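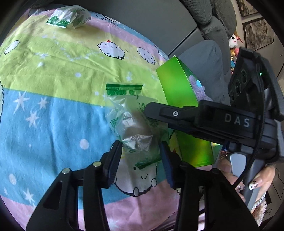 2022-01-23

Packing bench notes, spare bedroom (the bench is the bed again, sorry to anyone who was hoping I'd have cleared the real one by now).

I spent the whole of the morning on bags, and I have more opinions about plastic bags than I did when I got up. For those just joining: we are trying to settle how the tea goes out in the Bikadel parcels. The tea itself comes to us in foil, which is fine, foil is lovely, I have no complaint about foil except the noise. The trouble is what goes around the foil. Laurier Boychuk wanted a box for everything. I wanted a bag for everything. We have been polite to each other about it since November, and the plan now is to try both on the same spread and see what travels.

The bags on trial are the see-through ones with the green printing, knotted at the top. I like them very much. The foil shows through, so you can tell what you've got without undoing anything, and the green band gives you something to line up by when you're laying them in a parcel. The knot is the part I keep fussing with. A knot tied high leaves a nice little tuft to pick the bag up by, and the foil packet hangs straight down below it. A knot tied low, right against the foil, looks neater on the bed but you end up pinching the foil when you lift, and then the foil gets a crease across it, and then somebody writes to ask whether their tea has been opened. So: tie high. I've written HIGH on the card over the desk and underlined it, and I'd ask everybody to please do the same even when it looks untidy.

I also tried folding the top over and taping it, the way Arnitz used to send theirs. It does lie flatter. But the tape takes the printing off when you peel it back, and I tore two bags getting in, and I was being careful! A customer with scissors and no patience would make a real mess. I'm crossing tape off unless someone wants to argue for it, in which case bring your own tape.

Now the lime-green box. I do love that box. The pale lavender flowers on the green are so cheerful that I've been leaving it out on the striped bedspread just to look at, and the pinks and blues in the spread make it look even brighter. As a thing to receive in the mail in January, it wins. As a thing to pack, I'm less sure. It wants to be the biggest object in the parcel, and everything else has to go around it. Stood on its end it wobbled on the soft bed, which I won't hold against it, so I did the fit again on the hall floor. Same result as far as the parcel goes: box first, bags tucked in beside it, and a gap left at one corner which needs paper.

What I'd like to propose (Laurier, please read this bit twice before you answer) is one box per parcel for the Graltia blend, which is the one people give as a present, and bags for all the rest. That gets us the cheerful thing on top when the lid comes up, and underneath it the bags can settle into whatever shape they like. They are very forgiving that way. I pressed a few down with my palm and they came back up well enough once I let go, with a good deal of crackling.

Stock, while I'm at it, because I promised to write it down somewhere other than my hand. Bags in the hall closet: 2,529 by the delivery slips, less whatever I've ruined. Boxes: we ordered 1,000 and the slip says 1,009, so either they are generous or the slip is wrong, and I haven't unpacked the cartons to find out. I'd sooner leave them sealed until we've agreed where they're going to live. The cartons cannot stay where they are. I've caught the same toe twice.

Things still to try:

High knot with a paper tag through it. The Li order wants a handwritten name on each one, and I think a tag would look better than a sticker on the bag, where it would hide the green characters.

Two foil packets in one bag. It should fit if they go back to back, but I'd like to see whether the knot holds with less slack at the top.

A bag inside the box. Probably silly, but it would keep the foil from sliding about, and I have the bits here.

A softer paper for that corner gap. The brown stuff is too stiff and springs back out while I'm reaching for the lid.

I'm leaving the things on the bed until tomorrow so Laurier can have a go with his own hands before he disagrees with me. Please don't tidy them! If you need to sit down, the chair by the window has only the ribbon on it, and the ribbon can go on the sill.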